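How to Get Your School Grounds Ready for a Modular Classroom

By Tiago Calado
Posted 4/15/25

If your school has just been told it is getting a modular classroom, congratulations! You are probably feeling a mix of relief and mild panic, and I have felt both of those things myself more than once. I have spent a good part of my working life on the client's side of the table for these projects, first at Macedo Elementary and later at a couple of larger campuses, and most of the headaches I remember came from the ground and the things buried in it. The building itself usually turned up looking just fine.

So let's go through the site work in the order I like to do it. Your contractor will have their own way, and you should listen to them, but it helps a great deal to know what is coming.

Step 1: Walk the site with a tape and a pad of paper

Do this before anyone draws anything. Take the person who mows the grass, if you can get them for an hour, because they know where the water sits after a storm and where the old sprinkler lines run. Mark the corners of the building with stakes and string. Then walk around the outside of the string and imagine a second, bigger rectangle, which is the space the crew needs to work in. At Macedo we gave them 9 feet on every side and I wish we had given them more on the side facing the parking lot.

While you are out there, look up as well as down. Overhead wires and low branches matter a lot when a crane is swinging a finished room over your fence.

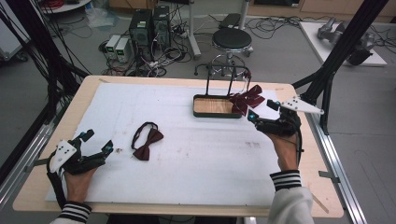 Step 2: Find out what is underground

Call your local utility locating service and have the lines marked. It is a simple call, and in most places you are required to make it before digging anyway. Bear in mind that the public service generally marks only the public lines, up to the meter. Anything past the meter belongs to the school, and old schools have a lot of it. We hired a small outfit called Irkar to trace the private lines, and they found an abandoned drain running straight across our footprint that wasn't on a single drawing in the office.

Get the results on paper, with measurements from something that won't move, like the corner of the gym. Spray paint washes off. Ours was gone after two weeks of rain and we had to pay for a second visit, which still stings a little.

Step 3: Strip the ground

The crew will scrape off the grass and topsoil until they reach something firm. Ask them to pile the topsoil somewhere on your property where it can stay until the end, and cover the pile with a tarp. You will want that soil back for the planting beds, and buying it new is surprisingly expensive.

Expect mud. Put down matting at the nearest school door, and if you have a drop-off lane close by, talk with the contractor about sweeping it every afternoon before pickup time.

Step 4: Foundations and utility stubs

This is the step I would slow down for. The modules arrive with their pipes and wires already in place, and the connections coming up out of the ground have to meet them in exactly the right spot. Have the factory send its stub-up drawing directly to the foundation crew, and then stand there with the crew leader and check every location before the concrete goes in. Read the numbers out loud to each other. It feels silly, but do it anyway!

If you are bringing in new electrical service, order it early. The power company works on its own calendar. Our Arnis building sat finished and dark for 13 days waiting on a meter, with the desks all lined up inside.

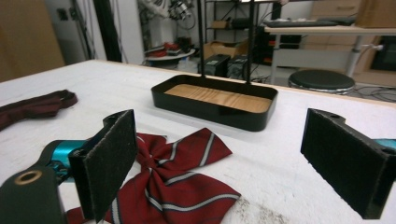
Step 5: Plan delivery day

Pick a day when students are out, if you possibly can. We used the April break. Walk the truck route from the street to the pad and measure the tightest turn, then measure it again with cars parked where people really park them. Write to the neighbors a week ahead with the hours and a phone number someone will answer. We sent out 200 letters for the Arnis job and had very few complaints, and one lovely woman across the street brought the crew lemonade.

Have these on hand that morning:

A printed copy of the site plan with the crane position marked
Keys to every gate on the route
Cones and tape for the sidewalk
Phone numbers for the crane company, the factory and the electrician

Step 6: Paths, ramps and the play area

Please don't leave this to the end of the budget the way we did the first time. The children need a dry, level way in, and the ramp has to meet accessibility rules from the first day the room is in use. For the play surface we priced rubber tiles, poured rubber and wood chips, and in the end we put down 615 square feet of poured rubber through a supplier named Bitik. It cost more than the chips, but the custodians were thrilled to stop raking.

Check the slope of every new path with a level. Water should run away from the building, and a hose left on for ten minutes will show you quickly if it doesn't. Once the paths have passed that little test, spread your saved topsoil, seed the bare patches, and keep the temporary fence up until the grass has had its second mowing.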